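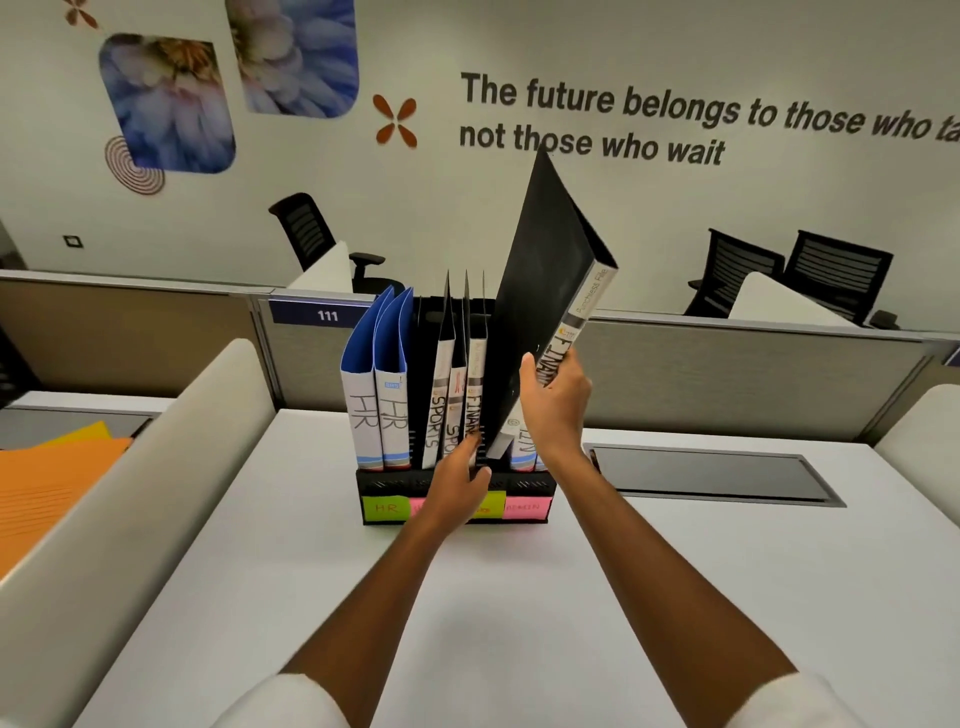

Ticket 262: Grumetti closes the "pull file" segment too early on the filing task
Opened by: Ward Cuypers
Component: action segmenter
Status: open, workaround in place

What I'm seeing
Hi all! I've been running Grumetti over the desk filing recordings (sort by department, HR, sports, finance, admin and so on) and the boundaries on "pull file" are a mess. The model starts the segment fine when the fingers land on the spine, then ends it while the file is still tilted halfway up in the organizer, and calls the rest "idle". Out of 153 pulls I checked by hand, the early cut shows up mostly when both hands are in the organizer, one on the file and the other on its neighbors. One-handed pulls look OK to me.

What I tried
Restarted the job on Dustport with a clean cache. Same cuts, same places.

Changed the smoothing window from 2 to 8. That got rid of the flicker inside long segments (yay) but it also swallowed some short touches I'd like to keep, so I put it back.

Turned off the text cue. My hunch was that the reader was grabbing the big letters on the back wall as if they were a label, and yes, "those" does pop up in the label log. Fixing that cleaned up the log nicely and did nothing at all for the boundaries – oh well.

Swapped in the older Kaewkla hand tracker, Friday afternoon. Better! The end of the pull now lands much closer to where I'd put it. It's slower though, and it gets confused about which hand is which as soon as the wrists cross.

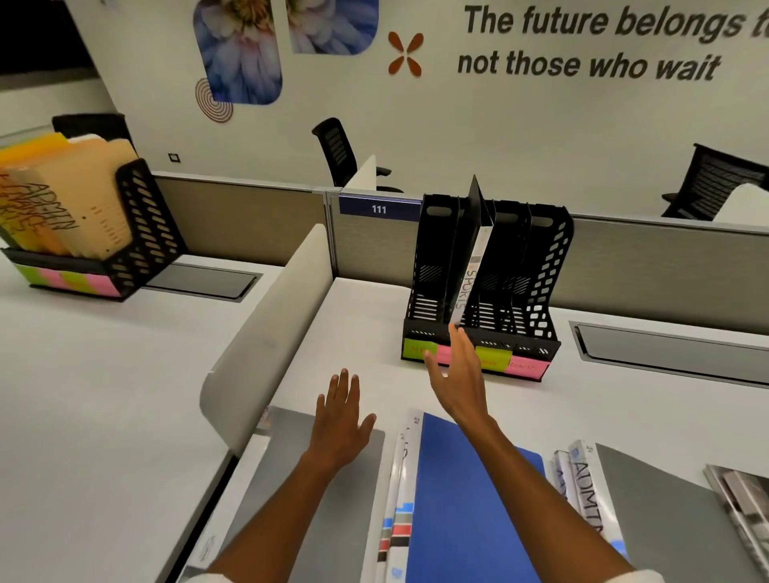

So my current theory is that the new tracker merges the two hands into one blob whenever they're close together against the black plastic, and the segmenter reads the missing hand as a release. I haven't proved it. Anouk Van Rooij suggested scoring left and right separately and only closing a pull when the gripping hand opens, and I like that a lot more than my window fiddling.

Workaround for now
Use the Kaewkla tracker for anything with "pull file" in it and leave the smoothing at 2. Please don't mix the two sets of boundaries in one results table, I did that once and it took me a morning to untangle.

Still to do
Anouk's per-hand rule, on the same 153 pulls. Then the Zanthorpe desk recordings with the same settings. I'll post both here when they're through. If anybody still has the old label guidelines with the bit on two-handed grasps, could you attach them? My copy stops at page 8.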